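Household Tips: Kitchen and Table

Can a machine clear the table yet?
By Gladys Alvarado
15 June 2021

Several readers have written in asking whether it is worth waiting for a robot that tidies up, or whether they should carry on training the family. My answer is to carry on with the family, but the question deserves a proper look. Machines have got better at a few jobs and are still poor at others, and knowing which is which will help you decide what to do with your own kitchen in the meantime.

I have split it by chore.

Floors

Robot vacuums are fine on hard floors and short carpet. Pick up socks, charging leads and anything with a fringe first. If you have a rug with tassels, fold the tassels under and hold them down with a strip of carpet tape. Empty the bin after each run if you keep a dog. Mopping models will shift dust and light footprints but they won't touch dried sauce, so wipe that up by hand before you send the machine out.

Dishes

The dishwasher is still the best kitchen robot you can buy. Loading it is the part that remains yours. Scrape, don't rinse. Put bowls facing the spray arm and keep wooden spoons out altogether.

Packets, wrappers and sachets

People expect this to be easy, and for a machine it is one of the harder jobs on the table. A mug is the same shape every time you meet it. A sachet can be flat, bent, folded or torn, and it changes shape again when you take hold of it. The shiny surface throws back the light, which makes it hard for a camera to tell where the edge is.

The fingers matter as well. Most grippers pinch between two flat tips, and a packet lying flush with a smooth table gives them very little to pinch. You would use a fingernail, or slide the thing to the edge and catch it as it comes off. Velimir Kadrić, who repairs packing lines and reads this page, tells me that factories avoid the problem by using suction cups and by making sure every packet arrives the same way up. Your kitchen table doesn't offer either.

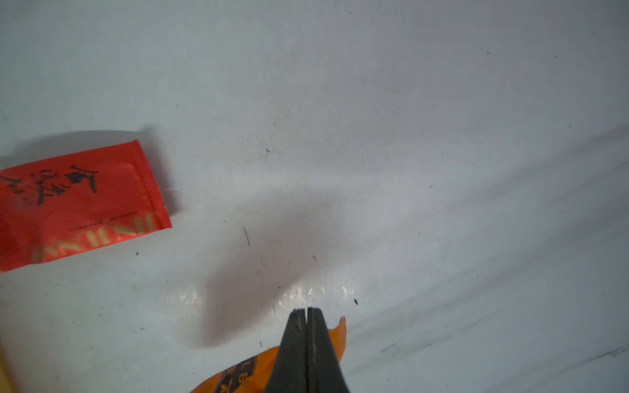 Two narrow fingertips and two packets, one flat and one crumpled.

If you want to make the job simpler for a machine, or for a small child, or for anyone with stiff hands, the same few things help:

Leave wrappers crumpled. A crumpled one stands up off the table and can be pinched from any side.

Use a plain matt cloth or mat under snacks. Flat packets come up off cloth far more easily than off a glossy top.

Put out a tray with raised sides before you open anything. Wrappers go in the tray as they are finished with, and then there is one thing to carry to the bin.

Keep the tray a strong plain colour so that it shows up against the table. Mine is a Plarnumell one in dark green and has lasted well.

Don't stack full packets on empty ones. Even people get this wrong and throw out a good sachet of sauce.

Crisp bags

Big bags are light for their size and slide away when pushed. Before binning one, press the air out from the bottom, fold it in thirds lengthways and tie it in a loose knot. It takes up much less room and won't open out again and drop crumbs. Half-full bags should be folded down from the top and pegged. I know of no household machine that can fold and peg a bag, and I would not expect one soon.

Glasses

Stemmed glasses on a rack are another good test. The foot has to slide in between the arms of the rack at the right height, and the bowl must not knock its neighbour. Clear glass is also difficult for cameras, as they tend to see whatever is behind it. Two arms help, with one to steady and one to lift, but two arms also have to keep out of each other's way.

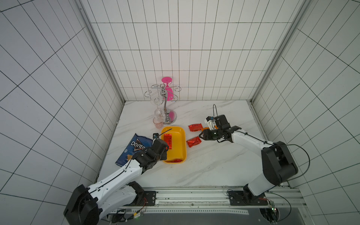 Two arms at a table with a yellow tray, snack packets and a glass rack.

For those of us hanging glasses by hand:

Load the rack evenly, one on the left and then one on the right, so that it doesn't tip.

Hold the glass by the stem near the foot and bring it in level.

Keep plastic glasses for children's parties and the garden, and hang them on the side people reach for first.

Dry the foot before hanging. Drips run down the stem and leave marks inside the bowl.

Polish a chrome rack with a drop of white vinegar on a soft cloth, then go over it with a dry one. Don't use scouring powder.

Laundry

Washing and drying were handed over years ago. Folding has not been. I have watched demonstrations of machines folding towels and they were slow, and towels are the easy part. A fitted sheet is beyond most people I know. Sort by person before you wash, with a mesh bag each, and half the folding work goes away.

Worth buying now?

For the floor, yes, if your floors are mostly clear. For the table, no. There is nothing in the shops that I would trust with a wine glass.

Kazue Ueda asked whether she should leave space for a robot arm in her new kitchen. I wouldn't. Put in an extra double socket at worktop height, which you will use anyway, and spend the rest on better lighting over the table.

Readers' tips

Gilberto Ticona keeps a bulldog clip on the side of his fruit bowl and clips loose sauce sachets in it. When the clip is full he uses them up before opening a bottle.

Horacio Mansilla lines his snack tray with a sheet of kitchen paper. Crumbs and wrappers are lifted out together and the tray only needs a wipe.

From Mrs K. in Skalorero: to get the last grease off a plastic tray, rub it with a little bicarbonate of soda on a damp cloth, leave it while you do the rest of the washing-up, then rinse in warm water.

Next time: limescale in kettles, and how to stop a drawer from sticking in November.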